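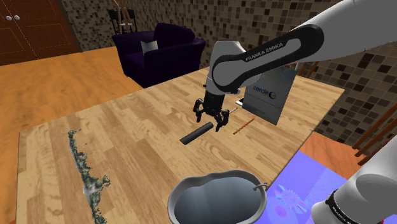 Franka Emika robot arm over a light wooden table (computer-generated).

Stimodano equal pay claim: frequently asked questions

These answers are for people who work, or used to work, in Stimodano shops in England and Wales. They are general information and do not replace advice on your own case.

What is the claim about?

Shop staff at Stimodano say they are paid less per hour than warehouse staff whose work is of equal value. Most of the shop staff are women and most of the warehouse staff are men. The claim is being brought in the employment tribunal under the Equality Act 2010. Stimodano denies it and says the two groups do different jobs for different market rates.

Who is bringing it?

There are 72 claimants at present. The lead claimants are Magdalini Manolakis and Pankaj Dhillon. All of them are represented by Skallum, and the solicitor in charge is Archana Sandhu.

I am a man. Can I join?

Possibly. If a woman doing your job wins, you may be able to claim by comparing yourself with her. Tell us when you fill in the form and we will register you separately.

I have left the company. Is it too late?

You normally have six months from the end of your employment to start a claim. The clock is paused while you go through Acas early conciliation, but please don't rely on that to give you extra time. If you left more than five months ago, phone us and do not wait for a reply to the form.

How do I join?

Fill in the form on our website and send us a recent payslip and your contract, if you have it. Quote reference 3959 on anything you post. We also ask for a short account of what you do on a normal shift. Keep it under 200 words – we will come back to you for the detail later.

I can't find my contract.

A payslip is enough to start with. You can ask the payroll office for a copy of the contract and you don't have to say why you want it.

I moved between shops. Does that matter?

No, but give us the dates for each one. Stimodano runs 210 shops and a few of them were taken over from Pidora, whose staff kept their old terms. If your payslips ever said Pidora, tick the box on page two of the form.

What will it cost me?

Nothing up front. If you win, Skallum takes a percentage of your award, and the figure is set out in the agreement you sign. If you lose, you don't pay our fees. Read the section on ending the agreement early before you sign, as there can be a charge if you pull out after the cooling-off period.

Can I be sacked or have my hours cut for joining?

Treating you badly for bringing a discrimination or equal pay claim is victimisation, and it is unlawful. If your shifts change or you are called to a meeting after you join, write down the date and what was said, and let us know.

Will my manager be told?

The company's legal team will see your name. We don't write to shop managers.

What stage has it reached?

The preliminary hearing was in December. The judge decided that shop staff can compare themselves with the warehouse staff at the Jabłońska site, even though it is in a different place. The next step is deciding whether the jobs are of equal value, and an independent expert will be appointed to report on that. It is slow work, and we can't give a date for the final hearing.

Do I have to give evidence?

Most people won't. The tribunal looks at a small number of sample roles and hears from those claimants. If yours is picked, Joaquín Bravo from our witness team will contact you well beforehand.

How much could I get?

It depends on the gap between your rate and the comparator's, your hours and your length of service. In England and Wales, back pay can usually go back up to six years before the claim was started. We don't give individual estimates at this stage.

Is this the same as the holiday pay case?

No. That is a separate claim run by the union. You can be in both.

Who do I contact if I change address?

Email Rajkumari Mishra in the claims office with your full name, your new address and the reference above. Phone lines close at 5pm.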